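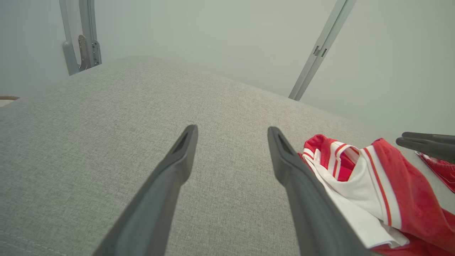 The Vindalar Fund makes small grants to families who are caring for a child or adult with a long-term health condition at home. Most of the money goes toward equipment, travel to appointments, and one-off household costs that insurance won't pay. We can help with ordinary household items as well as medical ones, and that includes upholstered pieces in a plain woven fabric like the light gray one shown, if a care provider confirms the need. The answers on this page cover the questions we get most often from applicants and donors.

APPLYING FOR A GRANT

Who can apply?
Any household in our service area where someone provides unpaid care for a relative who lives with them. The person receiving care can be any age. You do not have to be the legal guardian, but we do need the signature of the guardian or of the person receiving care.

How much can I ask for?
Grants are up to $1,272 per household per year. You can ask for less, and many people do. If your item costs more, tell us how you plan to cover the rest. We don't pay a share of a purchase that can't go ahead.

What can't you pay for?
We can't pay rent, mortgage payments, legal fees, credit card balances, or anything you have already bought. Please wait for our decision letter before placing an order. We are not able to make exceptions to this, even when an item is on sale.

What do I need to send?
The application form, a written quote or a printout showing the price, and a short letter from someone involved in the person's care. A doctor, nurse, therapist, social worker, or school staff member can write the letter. It should say what the item is and how it would be used. It doesn't need to include a full medical history, and we would prefer that it didn't.

How long does it take?
Applications are reviewed once a month. You should get a letter within eight weeks of the date we receive everything. An application with a missing quote or letter is held until the next review.

Do you send the money to me?
Usually no. We pay the supplier directly once you have confirmed the order. For travel costs we reimburse you by check, and you will need to keep your receipts.

I was turned down. Can I try again?
Yes. The decision letter will give the reason. If something was missing, send it in and mark it with the same application number. If your request was outside our rules, you can apply for something else at any time.

Can I get a second grant?
You can apply again 12 months after the date of your last decision letter. A previous grant does not count for or against you.

GIVING TO THE FUND

Where does your money come from?
Mostly from the monthly prize drawing, which began in 2019 and is open to employees of member businesses. Nirnance and Cantero both take part, along with a number of smaller offices. The remainder comes from individual gifts and the spring walk in April.

How does the monthly drawing work?
Employees choose how many entries they want, at $10 each, and the amount is taken from their paycheck. One winning entry is drawn at the end of the month. The prize is half of that month's pool and the other half goes into the grant account.

Is a drawing entry tax deductible?
No. The IRS does not treat the price of a raffle or drawing entry as a charitable gift. A plain donation may be deductible, and we mail a receipt for every one. Ask a tax adviser if you aren't sure.

Can I choose which family gets my donation?
No. All gifts go into one account. We don't share the names of applicants with donors.

Can my company join?
Yes, if you can run payroll deductions. Sketimura handles the entry records for us and will send your payroll office the setup form. There is no joining fee. A company can leave at the end of any month.

Do you accept used equipment or furniture?
We don't. We have no storage space and can't inspect or clean items. Your county's medical equipment loan closet may be able to take them.

Can I cancel a monthly gift?
Yes, at any time, by email or by mail. Cancellations received after the payment has gone out take effect the following month.

CONTACT

Who do I talk to about an application already in progress?
Write to the grants office and include your application number. Skarphéðinn Arnardóttir is the grants manager and answers most of these messages. Please allow a few working days for a reply. We can't discuss an application with anyone who isn't named on the form.

Page last updated Tuesday, January 20, 2026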